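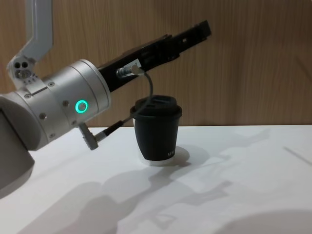
Takeaway Cup Notes, README
Maintained by Aivar Petrauskas
Last full revision: October 2019

What is in here

Written notes on paper and paper-like takeaway cups, collected from counters, break rooms and one very long train platform. There are 3,000 entries in the main file and another 4,000 in the overflow file, which I do not recommend to anyone who values their afternoon. The overflow entries were typed by people in a hurry. Many say "cup, normal" and stop there.

Each entry covers one cup standing on a table or counter. We note the surface, the lid if there was one, the sleeve if there was one, and whether the person writing thought the cup was easy to knock over.

Why it exists

Cup makers say a lot of things. Haugen says its cup is "stable on any surface." Zorstead says the same about a cup with a visibly narrower base. Both can't mean much by it. I wanted a pile of plain notes to hold up against the brochures, and the Plidamau reading group wanted something to argue over in March, so we started writing things down.

I should say that I don't think this file proves either company wrong. It was never set up for that. People have quoted it as if it did, and I would like them to stop.

Fields

id: a running number, with gaps where duplicates came out
surface: smooth, rough, cloth, other
lid: yes, no, unclear
sleeve: yes, no, unclear
size: as printed on the menu, so nearly worthless between shops
tip: a score from 1 to 7, where 7 means "I would not set this near a keyboard"
remark: free text, spelling left alone

About the tip score

Treat it with suspicion. It is an opinion given by someone looking at a cup. Two writers scoring the same cup on the same smooth table have landed as far apart as 2 and 7, and when I asked them to talk it over they both dug in. Averages make the column look far more serious than it is. If you must use it, compare scores from one writer only.

Full and empty cups are mixed together. The first version of the form had no place to record it, and by the time somebody complained, the main file was mostly done. A lidded cup gives you no way to tell by looking, so I have not tried to fill the gap in afterward. The Dralemley branch of this file has a "contents" column that was guessed from the remarks. I have read those remarks. I don't know how anyone got a contents column out of them.

Known problems

Smooth tabletops are heavily overrepresented. Cloth has so few entries that you should drop it.

"Unclear" under sleeve was used by one writer to mean "I forgot to check."

Nearly all cups are upright. Spills were supposed to be entered too, but people with coffee running toward their papers do not stop to fill in a form.

Using the file

Copy it, cut it up, fix the spelling if that helps you sleep. Keep the id numbers so corrections can be matched. If you publish a claim about which cup is safest, please leave my name off it.

Corrections go to Aivar with the id and the field. Messages saying the whole thing is unscientific have been received and agreed with.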